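Drendar releases cube-handling demonstrations recorded by remote control

Lernora, 24th January

Drendar today released Zoma, a set of recorded demonstrations for two-armed robots. It contains 2,227 recordings of short tabletop tasks. In each one, a person steered both arms by remote control from start to finish while the joint positions, gripper commands and camera views were saved together.

The tasks use small colored cubes on a brown mat. Operators were asked to pick up cubes, move them, set them next to each other and pass them from one arm to the other. Of the recordings, 1,530 use both arms. The rest use one arm, with the other held still. 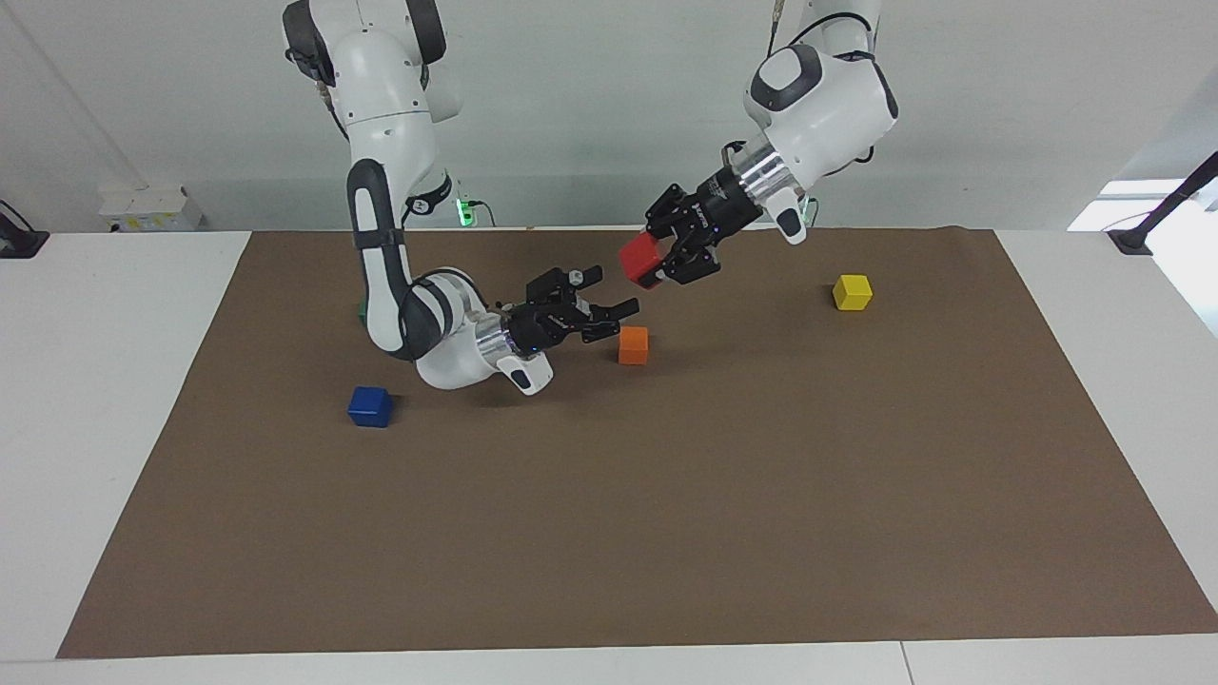

How the demonstrations were made

Drendar recorded the set at its Lernora workshop with 11 operators. Each operator practiced for one day before any recordings were kept. The operator moves a pair of hand controllers, and the robot arms follow. A trigger on each controller opens and closes the gripper on that side.

Operators worked at their own speed. Dropped cubes and second tries were left in if the task was finished in the end, and those recordings carry a label so that users can leave them out. Cube positions were changed between recordings.

The views include one from the head position, looking down at the mat, and one from a fixed camera at the workspace.

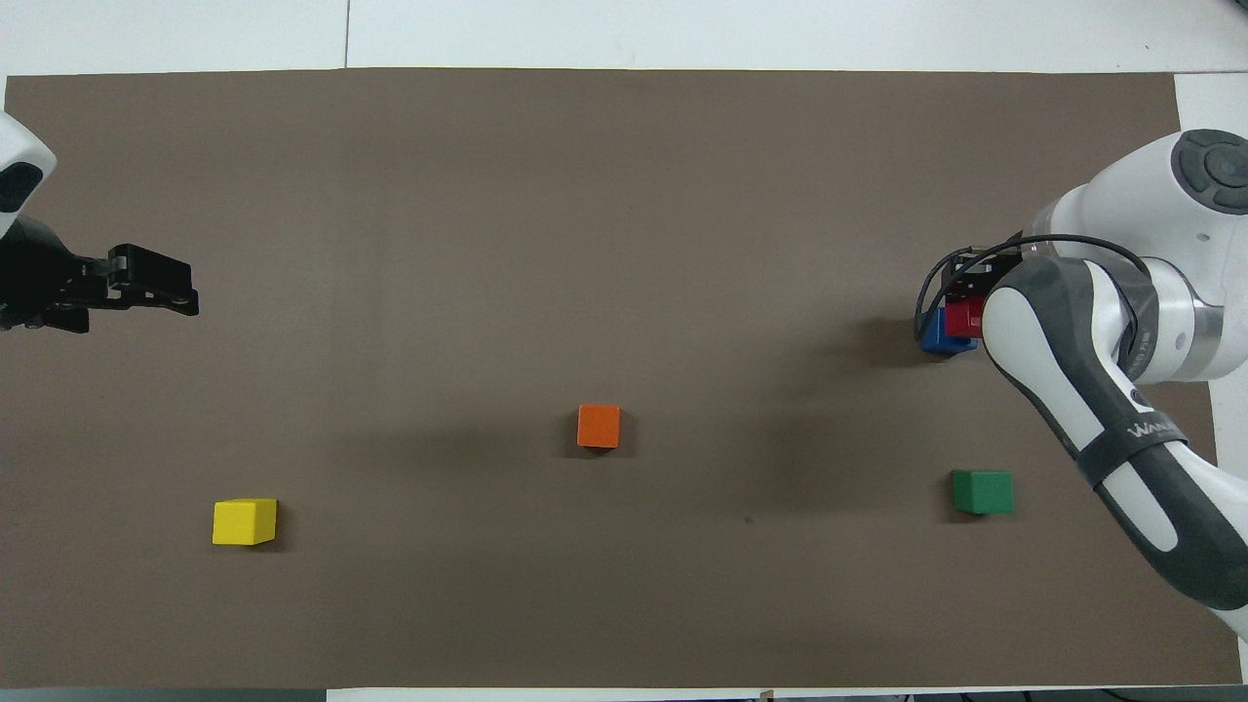 The mat from the head position, with five cubes and both grippers in view. The gripper at right is over the red and blue cubes.

Availability

Zoma can be downloaded from the Drendar website at no charge for research and teaching. Commercial users need a license. A smaller sample of 100 recordings is offered for people who want to check the file format first.

Peltonen, which makes software for labeling robot recordings, supplied the tool used to mark the start and end of each task. A second release, with tasks using cloth and containers, is planned for May.

About Drendar

Drendar builds remote control systems for robot arms and is based in Lernora. Press and license questions can be sent through the contact page on the company website.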